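Workshop notebook, Skevville shared shop
Filed under: Bench Notes / Arms & Grippers
Reading time: 3 min

8/10/18

Long evening, and I want to get it all down before I forget which changes went in and which ones I only talked myself into. The play kitchen is staying where it is against the wall for the rest of the summer (thank you to everyone who has been squeezing past it to reach the drill press!), and the Raltari arm code is finally running from the shop machine instead of my poor laptop.

First job was the hand. I had been closing the fingers on one long ramp, and I've now split it into a quick approach and a slow squeeze, with the changeover at 26 percent of travel. I picked that number mostly by feel, so please play with it. 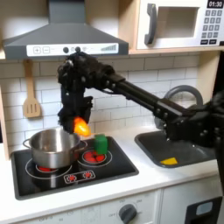 The other thing I did before supper was clean up the config file, which had grown to 261 lines, a good many of them notes to myself from July. I kept the old copy in the Gill folder in case I threw out something somebody loves. The wrist limits are at the top now, where you can find them without scrolling, and the speed cap is right underneath. Leave the cap at 10 until we have a proper stop button within reach of the stool.

Then on to the low reaches near the front of the counter, which I always dread a little. The wrist has a lot of bolts and I went over every one with the small hex key, and I still don't love how the cable loops out on its own. I'd like to try a soft sleeve and a clip higher up, if there are any left in the Zusside parts drawer.
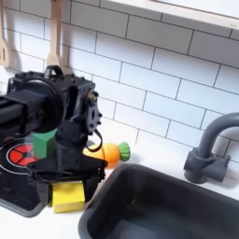

Gripper down low over the yellow block, carrot next door.

What I'm after is a routine that can work between the cooktop and the sink without me hovering over the keyboard. The rim of the sink is the fussy part, and I think the planner ought to treat it as a little wall and come in from higher up. Blocks first, then the carrot, then the pot when I'm feeling brave.

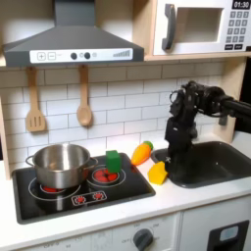
Posted by the arm bench lead, Skevville shared shop

Log counter stood at 2538 when I shut down, so start the next session file from there and please don't reset it. Still to do: sleeve for the cable, spare fingertip pads, and a second look at that 26 percent. I'm in again after supper tomorrow if anyone wants to keep me company, and I'll bring the good coffee.

Questions about the bench? Leave a note in the shop inbox. | Back to top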